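Robots get to grips with the washing-up, up to a point

Warnport firm says its two-armed helper will be ready for the kitchen, once the kitchen is ready for it

Anyone hoping to hand over the household chores by the end of the year may want to hang on to the rubber gloves. Brernine, the Warnport company that has spent the past two winters teaching a pair of robot arms to tidy a table, has published its latest results, and they make soothing reading for anybody who is paid to clear plates.
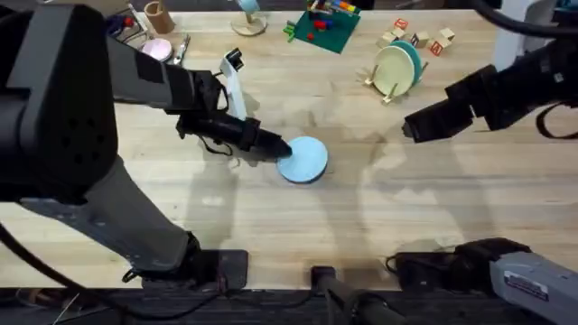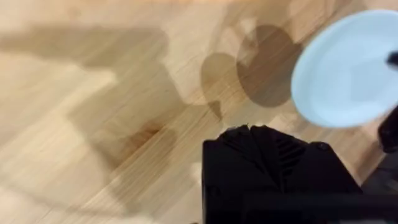
A light blue disc on the wooden tabletop, with robot hardware close by.

The company set its machine, known as Skovix, a run of 3,000 small domestic jobs: picking up a plate, putting it in a rack, moving a box from one side of a worktop to the other, folding a tea towel. It finished 1,323 of them without help. Brernine calls this "a strong foundation". A teenager turning in the same figures would be called something else.

Flat things are the main trouble. A mug has a handle and sides and generally wants to be picked up. A plate lying face down on a table offers a pair of mechanical fingers very little to hold, and the machine tends to push it about for a while before giving up. Plates and dishes accounted for 281 of the failed jobs, more than any other sort of object. Tea towels came second, and the less said about the fitted sheet the better — it was dropped from the trial in January.

"People see one clip of a robot loading a dishwasher and think the job's done," said Mirjana Babić, who runs the testing at Brernine. "They don't see the afternoon we spent on a saucer. But two years ago it couldn't find the saucer."

She has a point. The arms now work as a pair, one steadying while the other lifts, and they no longer need every object put back on a taped cross before they start. They will have a go at a cluttered table, which the earlier version treated as a reason to stop and wait for somebody. Speed is another matter. The average successful job took 103 seconds, so a family of four could expect to have the supper things cleared some way into the late film.

Shops may get there before homes do. Tetteh, a homeware chain with its head office on the Warnport ring road, plans to try the system in a stockroom this autumn, sorting returned crockery on the overnight shift. There the shelves are all the same height, there is no cat, and the machine can take until six in the morning if it likes. A member of staff will be on hand to deal with whatever it leaves behind, and Tetteh says no jobs are at risk. On present form it may need to create one.

Brernine has not put a price on a home version, nor a date. Babić said her team would move on to bowls next, which stack, and then cutlery, which she described with a short pause as "ambitious". Asked whether she had a robot doing the dishes at her own house, she said she had a dishwasher, and that it was very good.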